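Über uns

Wer zum ersten Mal zu uns nach Flotosholm kommt, fährt meistens erst einmal vorbei. Das Schild an der Einfahrt ist klein, die Hecke ist hoch, und das alte Schulhaus dahinter sieht von der Straße noch immer so aus, als würde gleich jemand zur großen Pause läuten. Drehen Sie einfach am Feuerwehrhaus um, das machen alle so, und kommen Sie herein. Meistens steht schon Tee auf dem Tisch.

Wir sind die Kochschule Keskinen, eine kleine Schule für Hausmannskost, Vorratshaltung und alles, was man früher in der Küche nebenbei lernte, weil irgendwer am Herd stand und man eben danebensaß. Bei uns kochen Menschen, die noch nie eine Zwiebel geschnitten haben, neben solchen, die seit Jahrzehnten eine Familie versorgen und einfach einmal etwas anderes ausprobieren möchten als den Sonntagsbraten. Diese Mischung ist uns sehr lieb, und wir haben unsere Kurse mit Absicht nie nach Anfängern und Fortgeschrittenen getrennt.

Wie es angefangen hat

Gegründet wurde die Schule von Martim Pinheiro und Donal Fahy, die sich in einer Betriebsküche kennengelernt haben und dort jeden Mittag darüber stritten, wie lange Reis ruhen muss, bevor man den Deckel heben darf. (Der Streit dauert an.) Martim ist mit der Küche seiner Großmutter aufgewachsen, mit viel Knoblauch, Bohnen und Fisch, Donal mit Kartoffeln in so vielen Zubereitungen, dass er heute einen ganzen Abendkurs damit füllt. Den Namen Keskinen haben sie vom früheren Laden im Erdgeschoss übernommen. Er stand in so schönen Buchstaben über der Tür, dass keiner von beiden es übers Herz brachte, ihn abzuschrauben!

Die ersten Kurse fanden im ehemaligen Werkraum statt, mit 4 Kochplatten und geliehenen Töpfen, und im Winter behielt man besser die Jacke an. Inzwischen haben wir eine richtige Lehrküche, einen Kräutergarten hinter dem Haus und eine Bibliothek mit 34 handgeschriebenen Rezeptheften, die uns Nachbarinnen und ehemalige Kursgäste überlassen haben. Manche sind kaum zu entziffern, und bei einem fehlt ausgerechnet die Seite mit dem Pflaumenkuchen.

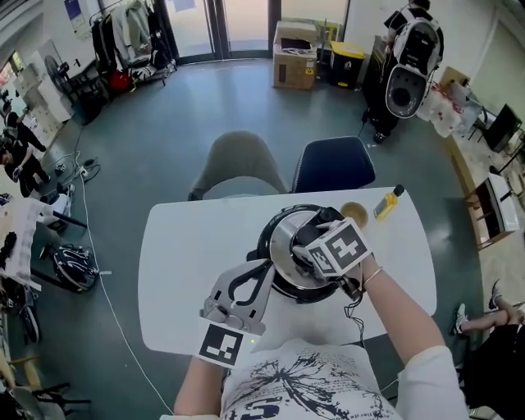

Unser Grundkurs umfasst drei Abende und dreht sich um Reis, Hülsenfrüchte und Gemüse, also um das, was man fast immer im Haus hat. Dazu kommen im August die Einmachtage, bei denen der ganze Flur nach Essig und Dill riecht, und über das Jahr verteilt einzelne Nachmittage zu Brot, Suppen und Resten. Wer mit Kindern kommen möchte, schreibt uns am besten vorher kurz, dann stellen wir die niedrigen Hocker bereit.

Woher unsere Zutaten kommen

Gemüse und Eier beziehen wir vom Hof Stutside, den man von unserem Küchenfenster aus beinahe sehen kann, wenn die Pappeln kein Laub tragen. Unsere Schneidbretter und Kochlöffel stammen aus der Werkstatt Pakwood, die uns die Bretter auch wieder abschleift, wenn nach einer Saison mit roter Bete gar nichts mehr hilft.

Besuchen Sie uns

Seit dem 11. Januar 2020 steht die Küche auch samstags offen, ohne Anmeldung und ohne Programm. Man kann zuschauen, ein Rezept abschreiben, eines mitbringen oder einfach nur mitessen. Für die Kurse bitten wir um eine kurze Nachricht über das Kontaktformular oder einen Anruf, am liebsten vormittags, denn später haben wir oft Teig an den Händen. Parken können Sie auf dem alten Schulhof, Fahrräder dürfen unter das Vordach.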